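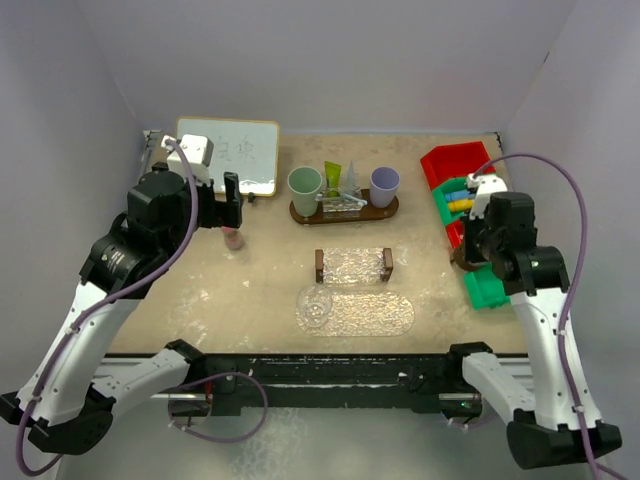 Arbeitsplatz im Haus Nalenik

Die Naturbeobachtungsstelle Jiler widmet sich der Erfassung und Vermittlung heimischer Spinnen und Insekten. Sie wurde im Jahr 2000 als Arbeitskreis gegründet und wird heute von einem gemeinnützigen Verein getragen. Dem Verein gehören 71 Mitglieder an.

Grundlage unserer Tätigkeit sind regelmäßige Begehungen im Casado-Tal und an den Trockenhängen oberhalb des Ortes. Bislang konnten dort rund 205 Spinnenarten nachgewiesen werden - darunter mehrere, die auf offene, sandige Böden angewiesen sind.
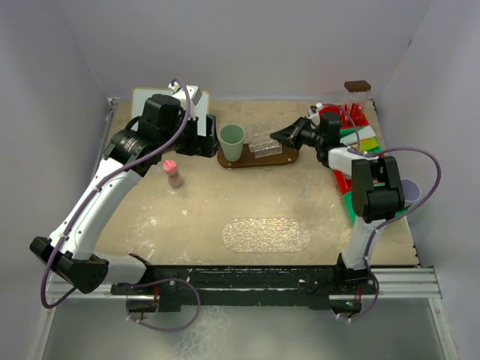 Die Ergebnisse werden im Verzeichnis Prorkitel zusammengeführt und stehen Behörden, Schulen und Privatpersonen auf Anfrage zur Verfügung. Fundmeldungen aus der Bevölkerung nehmen wir ganzjährig entgegen. 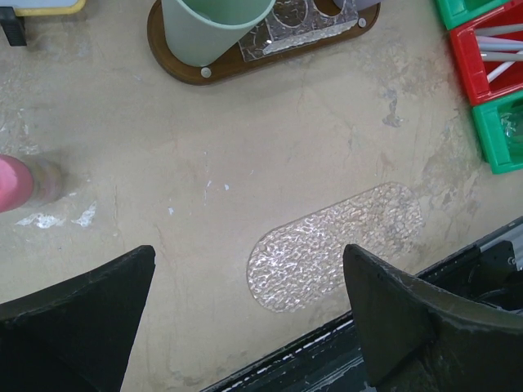 Für Schulklassen bieten wir Führungen und Bestimmungskurse mit höchstens 15 Teilnehmenden an. Gefangen wird grundsätzlich mit Becher und Karton, und die Tiere werden anschließend am Fundort freigelassen. Ein glatter Becher wie der mintgrüne auf dem braunen Holzsockel ist für Netzspinnen gut geeignet. Anmeldungen für das Frühjahr sind ab Februar möglich.

Stand: 20. Dez. 2022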